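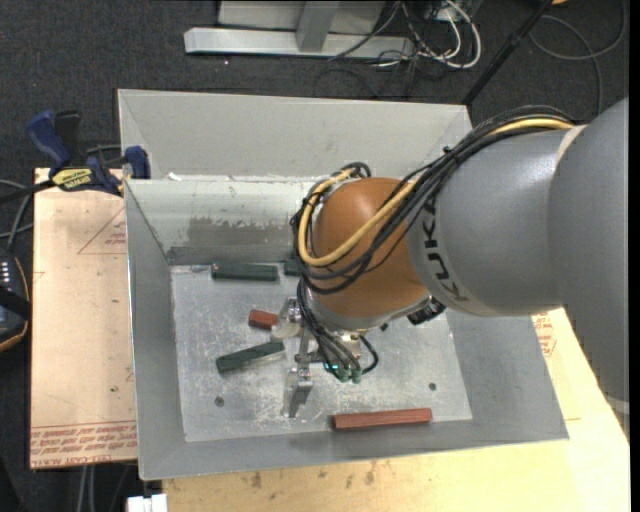 Categories: Robotics / Bin picking / Data cards

# griltov-bin: gripper comparison set

Version 2, 6/30/26. Maintained by Rhys Tautahi, Te Moana lab.

Readme is a bit rough, sorry, will tidy when the paper's in. If something here disagrees with the log files, trust the logs.

## What's in it

2406 pick attempts on painted blocks in an open metal bin. Same KUKA arm for all of it, fixed camera looking down at the bin. Three setups:

- Flinel two-finger, metal fingers, no pads
- Flinel two-finger, rubber pads
- Prernine suction cup (small set, 400 picks, see problems)

Blocks are green or red. Long ones and short ones. Dumped in by hand, not placed. Reset when the planner gives up or after 30 picks, whichever comes first.

## Layout

One folder per setup, one subfolder per run. Each run has:

- colour stills, before and after every pick
- joint log (csv)
- gripper log: width, force, vacuum if it's the suction one
- result.txt — hand labelled. ok / slip / miss / wall

"wall" means the finger touched the bin side before it got to the block. Counted as a fail in our numbers, you might want to seperate them out.

## How we ran it

Approach speed the same for both finger setups. Suction ran slower, the planner for it is older. Grasp pose comes from the depth camera, depth maps NOT included in this version (too big, ask).

Bin is clamped down. Don't skip this if you copy the rig. Our January runs were done without the clamp and the bin crept toward the robot over a session, so those are all thrown out.

Calibrate again after any cable change. The cables over the wrist are stiff and they pull the tool a little at the far end of joint 6. We lost a week to that.

## Rough findings

Bare metal fingers better than expected on blocks lying flat and apart. Bad when one block leans on another, they skate off the painted face. Pads fix most of that but they're fatter, so picks near the walls get worse. Suction great in the middle of the bin, hopeless on anything tilted.

No overall winner. Depends how full the bin is.

## Known problems

- Floor of the bin is scratched shiny metal. Glare throws the block finder off, esp. late afternoon
- Cables hide part of the bin in a lot of the stills. Blocks under the wrist are often half there or missing. Labels go by what the operator saw, not what the camera saw
- Suction runs 1 to 5 have the wrong time zone in the log
- padded set: force readings drift after a long session, zero them yourself
- one operator did nearly all the labelling (me)

## Use

Free for research and teaching. Please name the dataset and the version. Not meant for training anything that works near people.

## To do

- depth maps
- longer finger set from Flinel, on order
- redo suction with the new planner
- spell check this file

Comments (3)

**mkoro:** Did you try pads on just one finger? We do that on a smaller arm and the wall clearance is much better.

**Rhys T:** Not yet. Good idea tho — will add a run if the long fingers don't turn up soon.

**dal_p:** result.txt in the padded folder has a few blank lines near the end, breaks my parser. Easy to skip but worth a mention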